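Atton starts renting out its hand-held grippers

Atton has opened rentals on its Gultby hand gripper, the one you hold yourself and squeeze to teach a picking robot how a job is done. Until now you had to buy the whole lot. The rental kit comes in one case, three months minimum, and 36 spare finger pads thrown in. Charger too, we're told, tho the listing doesnt mention it.

Software is from Ollell, same as before. You record your sessions, upload them, get files back that your own arm can be trained on. First 3,000 recordings are covered by the fee -- after that it's pay as you go. No word yet on what the extra ones cost. We asked, no reply by tea time.

Packing snacks at home, on a kitchen-style job with soft, crinkly packets and an orange box:

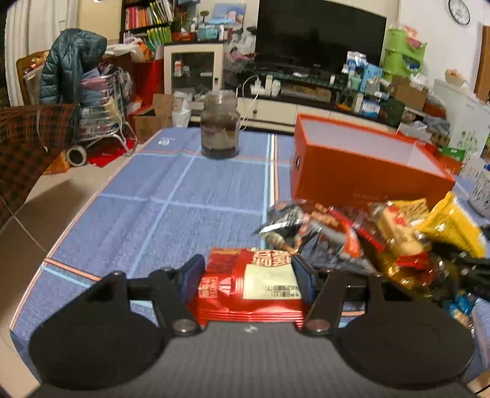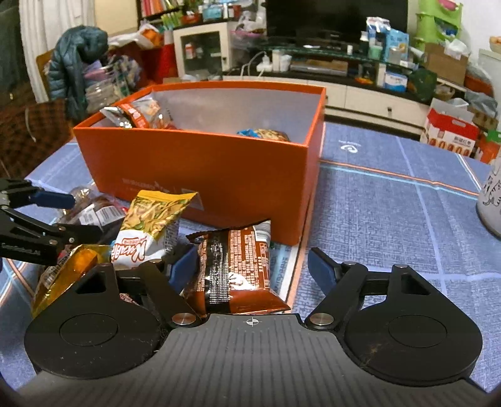

Who is it for

Small firms mostly. Charbonneau, who handle bookings, say bakeries and corner-shop suppliers have been asking, people with lots of bags and no budget. Fair enough. Soft packets are a pain for robots and a shelf of biscuits is a cheap place to start.

Our gripes: blue pads only, no left-handed grip, and the manual is still the old one with the wrong page numbers. Weight could be better as well -- wrists ache after a long go.

Bookings open in October. Deposit needed, refunded when the case comes back complete. Existing owners get the new softwear free.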